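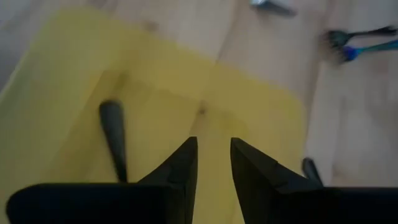
How many trays does a kitchen need? One more than you think, and at least one of them should be the kind you can wipe clean with a sleeve when company is already at the door.

I came to trays late in life. My mother carried everything to the table by hand, two trips for the plates and another for the forks, and I did the same in every apartment I ever rented, right up until the winter I broke my wrist on the back steps and had to learn to carry supper one-handed. A neighbor lent me a tray that December. I gave it back in the spring with a jar of plum jam on it and went out the same afternoon to buy my own.

Since then I have become, I'm afraid, a person with opinions on the subject. My favorite at the moment is a mustard yellow one, see-through enough that the wood of the table shows faintly underneath, so that even a knot in the tabletop becomes part of the color. It has rounded corners and a recessed floor. I like a see-through tray on a pale table more than I ever expected to – it warms the whole thing up, the way a lamp does, and a dark handle laid across it looks far handsomer than it does in the drawer.

And the drawer is really where this all began. Fergal Carroll, who kept a housewares counter at Quispe for 23 years before he retired, told me once that people buy trays for serving and then use them for sorting. He was right about me. When I finally emptied my utensil drawer last fall (a job I had been promising myself for longer than I'll admit in print), everything went out on the table first, and whatever we use every single day went into a tray. The rest stayed on the wood until I had made up my mind about it. It took an afternoon and most of a pot of coffee, and I found a melon baller I had replaced twice.

Fergal's own method is a little stricter than mine. He gives each tray one job and keeps to it. He has one for breakfast, with the spoons and the marmalade, and one that lives by the stove and catches whatever is dripping. His wife has a long narrow one from Nedance that she uses for seed packets, and he is not allowed to touch it. "I sold hundreds of those," he said, "and I never once thought of seeds."

If you are shopping, pick the tray up before you fall for the color. Hold it by the short ends, the way you would with a full teapot on board, and see whether your fingers have anywhere to go. A rim that looks lovely and gives you no grip will make you nervous every time you cross a rug. Measure your shelf, too. My first one was an inch too long for every cupboard I own, and it spent four years leaning against the side of the refrigerator, where it fell over whenever anybody shut the door with any feeling.

Price tells you less than you'd hope. I have paid 30 dollars for a tray that warped and picked up a fine one at a church sale for the change in my coat. The handsome ones from Finerex are worth it if you entertain a lot. For the rest of us, something light that washes easily will do nicely.

As for washing, I use warm water, a soft cloth and a drop of dish soap, and I dry mine standing up. Scouring pads leave a haze on anything clear or tinted, and I have one old blue tray that will never forgive me. It holds potatoes now, down in the cellar.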